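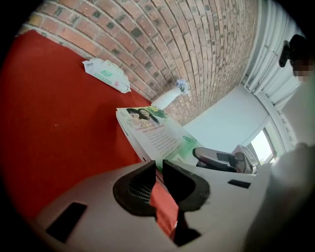 # Barkwood

Hand-held gripper, home-built, plus the recordings made with it. Barkwood is the hardware. Keltuvier is the logging script. The names came out of a hat, and it shows.

## What you get

- `episodes/` – 1,064 short recordings of tabletop picks and moves
- `stl/` – printable parts, including the 3 housing revisions I'm willing to admit to
- `keltuvier/` – the logger, in Python, with opinions about folder names

## Setup

Everything was recorded on one red tabletop against a brick wall, next to a window. The props are household stuff: wipes, booklets, boxes. If your model learns that the world is red and ends in bricks, it has learned my data perfectly.

## Building one

Print the housing slowly. Fit the fingers last, grip pads facing in. Osamu Ueda fitted them facing out on the Trorkholm workshop build and got almost 10 minutes of very gentle shoving.

```
pip install -r requirements.txt
python -m keltuvier.record --out episodes/
```

## Known problems

- 104 episodes have a drifting finger width. They're listed in `drift.txt` – leave them out unless you like drift.
- Soft packages fold when gripped by the middle. Booklets fall over whenever they feel like it.
- Morning recordings blow out at the window. I own blinds. I forget them.
- The wide lens bends straight lines. Calibration is in `calib.yaml`, redone in March after I dropped the thing.

## License

MIT for code, CC BY 4.0 for recordings. Pull requests welcome, especially for the left finger mount.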